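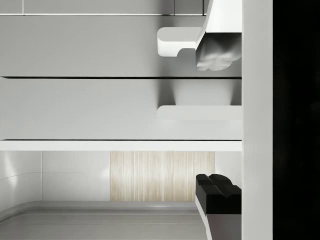
Getting the kitchen ready to sell

So we're four weeks from listing the house and I've become a person who owns 2 kinds of degreaser. Elmarie Adams, our agent, walked through in February and said the kitchen was fine, but could it be emptier? I'd lived with that junk drawer for years! I pulled out takeout menus, an old Amex bill and a key to who knows what – then put the key back, just in case.

The new faucet came to $261, and I grumbled all the way home. Next up is the hall closet, and I'm already dreading the coats.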